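Dusis (tabletop robot kit)
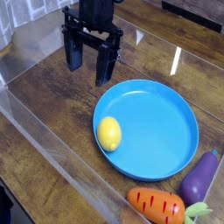
The two-finger gripper over a blue plate with a toy lemon inside; a toy eggplant and carrot are on the table outside it.

Dusis is a tabletop robot kit for picking up, moving and setting down small objects. It is made by Bernley, a small robotics firm based in the town of Stavov, and is sold to schools, hobby clubs and home users who want to try teaching a robot by showing it what to do. The kit is best known for its set of toy foods, which has given it the nickname "the grocery robot" among owners.

History

The kit grew out of an evening class taught by Anikó Kozma, a mechanical engineer who wanted her students to spend less time typing in positions and more time watching what a gripper does near a real object. Her first version used a single motor and fingers cut from scrap. Csaba Szalai joined her to write the software, and the two founded Bernley the following winter.

The first batch was 30 kits. All but one went to buyers in August, and the 29 that shipped are still called "the August kits" by their owners. The one that stayed behind is used for testing at the Stavov workshop, where it has had its cables replaced more times than anyone has written down.

Design

The gripper has two parallel fingers, finished in black, which hang from a bracket above the work area. They open and close together, and the driver software reports how far apart they are at any moment. This is a lovely feature in practice — a beginner can tell from the number on the screen whether the fingers have closed on a carrot or on thin air.

The work area can be closed in with clear panels, which keep rolling objects from leaving the table and still let people watch from every side. Bernley sells the panels separately. The kit has no table of its own and can be set up over any flat, steady surface. Worn wooden tabletops are fine, though the setup guide asks users to run the camera check again whenever the surface is changed.

The toy set

Five toy foods come with the standard kit, together with a plate. The shapes were picked to be hard in different ways. An egg-shaped lemon tends to roll when a finger touches it off center. The eggplant is wide at one end and narrow at the other, so a grip that works near the cap may slip near the bottom. The carrot has a soft leafy top that can fold under a finger, and many users find it the most fun of all to get right.

The plate adds a further test. Lifting a toy that rests against the raised rim calls for a careful approach, with one finger going down between the toy and the wall. Szalai's handbook gives a whole chapter to this move and suggests turning the gripper before lowering it.

Teaching and software

Users guide the gripper with a hand controller while the software, named Bíró, records the motion. After five good recordings of a task, Bíró can make its first try at doing it alone. Results at this stage are often clumsy, and more recordings help a great deal, above all when the toys are moved to new spots between runs. Tasks can be saved, shared with other owners and replayed at half speed, a wonderful way to see where a grip goes wrong.

Bíró runs on an ordinary laptop and needs no internet connection once installed.

Reception

Owners have praised the kit for its sturdy bracket, its clear handbook and the speed with which a new user gets to a first successful pick. Teachers have reported that students will happily stay past the bell to try the lemon one more time. Complaints have centered on the short power cable and on glare from the clear panels, which can confuse the camera check in bright rooms. Bernley recommends closing the curtains or moving the lamp.

Spare fingers, extra toys and replacement screws are sold through the workshop, which answers repair questions by phone every Monday.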